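About Tatlı

A small baking school above a hardware store, open most evenings and closed whenever the oven says so.
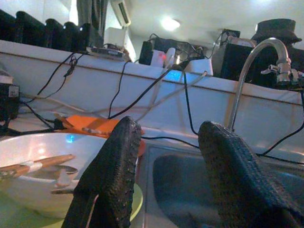 What do you teach here?
Turkish sweets and pastry, from plain semolina cake up to baklava with dough you rolled yourself. We also teach the savory things people eat so they can feel sensible before the sweets.

How it started

Tatlı means "sweet" in Turkish, and also "dessert," so as a name it took us one afternoon. Finding a lease took two years. Cengiz Altıntaş had spent most of his working life making pastry for hotels, where he was known for excellent syrup and poor attendance at meetings. Beril Kaplan was teaching high school chemistry and selling cookies out of her car. They met at a flour supplier called Urkon, arguing over the last bag of the fine stuff. Beril got the bag. Cengiz got a business partner, and he still brings up the bag.

The first class had seven students, one of whom had come up the stairs looking for wood screws. She stayed for the evening and has since taken every course we offer, some of them twice. We have never asked about the shelf.

How we teach

Classes are kept to eight people. That is how many rolling pins fit along the long table before somebody takes an elbow. You work on your own dough from start to finish and you take home whatever comes of it, including the ones that look like a map of somewhere mountainous.

Cengiz teaches the dough classes. He believes in repetition and in saying very little, and his highest praise is "fine." Beril teaches syrups, custards and anything that can boil over. She explains why sugar does what it does, at some length, and will draw it on the wall if you let her – the wall is painted for it now.

We don't give grades. We used to hand out certificates, but the printer belonged to the hardware store and they wanted it back.

Courses

The Long Dough is our baklava course, four evenings, and the one people cry in. It's mostly the third evening.

Milk and Patience covers rice pudding, chicken breast pudding (yes, dessert; yes, chicken) and the burnt-bottom kind, which is the only thing we teach where scorching the pan is the assignment.

Runitetti is our Saturday class for children and whichever adult drove them. The word was made up by a six-year-old for a cookie that had gone wrong in an interesting way. The cookie is now on the menu. It has hazelnuts in it and a dent in the middle.

Jallar is the supper club, held once a month, when former students cook for paying guests and Cengiz stands in the hallway trying to say nothing. New dates go up in March and sell out before we've finished fixing the typos.

Some numbers, as our accountant likes them

By our last count, 412 people have finished a course with us. Over 218 of them came back for another, and the rest presumably own a bakery by now or have taken up running.

Visiting

The door is to the left of the paint display. Ring the lower bell, as the upper one belongs to a dentist who has been very good about it. There's one flight of stairs and no elevator, which we're sorry about. Beril will bring a tray down to anyone who'd like to taste before signing up.

Please tell us about nut allergies when you book. There are pistachios in nearly everything, and in the piano.

Page last updated 8/18/21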